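Monthly walk-through, Kourkoulas Building, ground floor and basement
July round, with my comments

I got through the whole list this time, basement included, and it took me 90 minutes with one stop for coffee. Same marks as always: OK means OK, FIX means somebody has to do something, WATCH means I'm going to keep bugging you about it. Comments are mine, so if one sounds grumpy you know who to come find.

ENTRANCE AND HALLWAYS

1. Front door opens fully and closes by itself: OK
The closer is a little enthusiastic. I had a box in my arms and it got me on the heel, but it latches every time and I'd rather have that than the old one.

2. Mats flat, no curled corners: FIX
The long gray mat by the mailboxes has a corner that pops back up no matter what I do (I stood on it, I put a paint can on it overnight, nothing). It needs replacing. Please don't tape it again! The tape peels up and then we have two things to trip on.

3. Hallway clear, full width: WATCH
Much better than June. The bicycle is gone and so is the rolled-up carpet. There are still four folding chairs leaning outside the meeting room. They go back on the rack, even when you're only going to lunch.

4. Stair treads and handrail: OK
I pulled on every bracket. The one at the bottom that used to wiggle has been done properly, with longer screws. Thank you, Iraklis!

EXITS AND LIGHTS

5. Exit signs lit: OK
All of them, including the back one that flickered last time.

6. Emergency lights, test button held down: FIX
Hallway ones are great. The basement unit came on and then faded to a sad little orange glow while I still had my thumb on the button, so I'm calling that a dead battery. It's an Omitz unit and the battery slides out from the bottom after you take off two screws. I've written the part number on the inside of the closet door, under the one for the furnace filter.

7. Back exit opens without a key: OK
Push bar works, door swings clear. Someone has been propping it with a brick on hot afternoons. I get it, I really do, it was 90 out when I was there. But the brick lived right in the path outside, so I've moved it over by the fence.

8. Outside path from back exit: WATCH
The hedge is coming in from the left again. Two people can still walk side by side, just barely. Give it another month and they can't.

FIRE

9. Extinguishers in place, needle in the green, pin and seal there: OK
Every one is hanging where the floor plan says. I initialed the tags. The kitchen one had a dish towel draped over it, which I removed and folded and put back in the drawer like a good guest.

10. Smoke alarms: OK
All of them beeped. If you were on the phone upstairs, sorry, I did knock first.

11. Nothing stored by the furnace: FIX
We had this clean in spring and now there are three cardboard boxes and a plastic Christmas wreath back in there. The boxes say "Trerkex paperwork, keep." Fine, keep them, but keep them on the metal shelves. I'll move the wreath myself.

KITCHEN

12. Outlets near the sink, test and reset: OK
Both trip and both reset.

13. Fridge temperature: OK
The thermometer on the middle shelf was sitting where it should. There's a jar in the door with no name on it and I think we've all been avoiding it. It goes in the trash at the end of the month.

14. Hot tap: WATCH
Took forever to warm up, then came out hotter than I like for a sink that kids use. Styliani Michailidis has the key to the heater closet and says she'll turn it down a notch. I'll check again next round and write the number down this time.

15. Extension cords: FIX
The kettle and the toaster are back on one power strip together. One of them needs to go straight into the wall, I don't care which. Also the brown cord behind the microwave has a nick in it, so I cut the plug off and threw it away. If that was yours, come see me and I'll buy you a new one.

WORK ROOMS

16. Tables steady, edges smooth, seams tight: OK
I leaned on all of them. Where two tops meet I ran a fingernail along the join, and nothing catches.

17. Liquids: open containers kept back from the edge, and labeled if anyone is walking away from them: WATCH
This goes for everybody who uses a work room, paint water and cold tea included. Put a piece of masking tape on it and write what it is. I've refilled the tape and the marker in the top drawer by the door. Paper towels are under the sink, and there's a mop in the hall closet for anything bigger than paper towels.

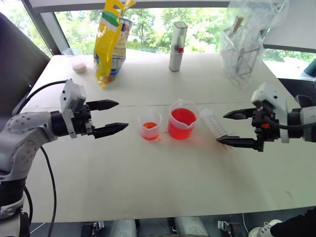

Item 17. Two beakers of red liquid on a white table.

18. Floor drain and sink run clear: OK
I ran a full bucket down each one. A bit slow in the second room but it goes.

19. Windows open and stay open: FIX
The left window in the first room drops if you let go of it. I've stuck a note on it. Please use the right one until the sash cord is done, and keep your fingers out of there — it comes down fast.

20. First aid box: FIX
No small bandages at all, and the burn gel expired. The big gauze pads are untouched, as ever. I'll pick up a box of 60 bandages when I'm at the pharmacy, and I'd like my money back this time, please.

BASEMENT

21. Steps, light at top and bottom: OK
New bulb at the bottom. What a difference!

22. Damp: WATCH
The meter on the wall read 72, with the dehumidifier bucket full and the machine switched off. I emptied it and turned it back on. Whoever's down there next, please look at the bucket.

23. Shelves fixed to the wall: OK
All solid. Heavy stuff on the bottom, please, and that means the tile boxes too.

Open from last month: the gutter over the side door, still waiting on a ladder long enough. Iraklis Stefanou has a 16 foot one and says we can borrow it after he's finished his own roof.

Signed copy is on the clipboard in the hall closet.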